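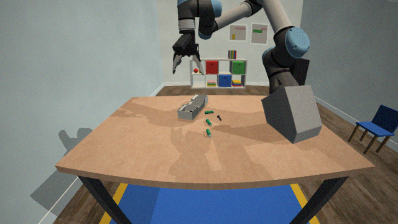 Danylo Horobets wanted to know, after reading the last report, whether any of this would survive contact with an actual table. Fair question, and he put it more politely than that. The short reply is that we do not know yet, and that the grant does not ask us to know until November. The longer reply is most of what follows.

Progress report, Hamel project, simulated tabletop sorting
Submitted to the Malabanan fund, Sep 9, 2021

What we said we would do

The proposal promised a method for teaching an arm to put small cylinders into a compartmented tray using simulated practice only, with the room around the table changed often enough that the policy stops caring about the room. We called this "scene shuffling" in the proposal, a name Lilibeth Buenaventura has disliked from the first draft and which we are now stuck with.

What we did

The simulator now builds a full room around the table. Earlier versions had the arm and the table floating in a flat gray void, and the policy trained there did very well in flat gray voids. The current room has walls, a plank floor, a rug, a chair, a shelf with bins, and pictures on the wall. Abilio Sepúlveda spent longer on the shelf than the budget line would suggest and we have agreed to call it infrastructure.

Lighting was the larger job. Shadows used to be switched off to save time. They are on now, including the arm's own shadow on the walls and broken, patchy shade across the tabletop. The first policy we ran with shadows turned on tried to pick up a dark patch of wood, and kept trying with real commitment until the episode timed out. Retraining with the shade pattern changed at every reset cured most of this.

We also put in an object that has no business in the task, the big gray cube. It can land on the table at any angle, near the arm's base or well away from it. The point is to see whether the policy plans around an obstacle it has no instructions about. Before August it did this by ignoring the cube and driving the elbow through the space the cube was in, which the physics engine resolved in ways we will not be showing at the review.

Results so far

Each policy gets 2000 simulated training runs per room setting and is then tested on 100 layouts it has never met. A test counts as a success when every green cylinder ends up in the tray and the black one is left alone.

Trained in the old gray void and tested in the furnished room: 30 successes out of 100.

Trained with scene shuffling and tested in the furnished room: 80 out of 100.

We are pleased with the second number and somewhat embarrassed by the first, having reported the void results last year with a good deal of confidence. Please read that section of the earlier report with this one next to it.

The failures that remain are not spread evenly. Most of them happen when a cylinder lies close against another one and the gripper comes down with its fingers lined up the wrong way. It then pushes both along the table for a while. Halima Akpan has a change to the grasp scoring that should help, and it is training as I write. A few other failures come from the tray sitting at a steep diagonal, where the arm reaches the right compartment and releases over the wall between two of them. The cylinder tips one way or the other and we take the credit or the blame accordingly.

What slipped

The comparison with the Kullunton baseline is late. Their code expects a three-finger hand and ours has two fingers, and the conversion is taking Jayson Maglaya longer than the afternoon I set aside for it in the plan. That afternoon was my estimate and he would like it on record that it was mine.

We also lost most of a week to a random seed that had been fixed at the same value since spring. Every "new" layout in that batch was the same layout. The success rate was superb. Those runs have been thrown out and none of them are in the figures given here.

What comes next

The grasp scoring goes in first, then the baseline, then transfer to the physical arm at Trultville, which speaks to the question at the top of this report. We have asked for bench time in November. I would expect the number to drop on real wood under real lights, and I would rather say so now than discover it in front of the panel.

Money is on plan. The one overspend is computing time, and the seed accounts for most of it - the revised sheet is attached.

Recent reports
Hamel project: results in the gray void
Turning the shadows back on
Notes on tray placement and release height
Trultville bench time: how to apply
Kullunton baseline, conversion status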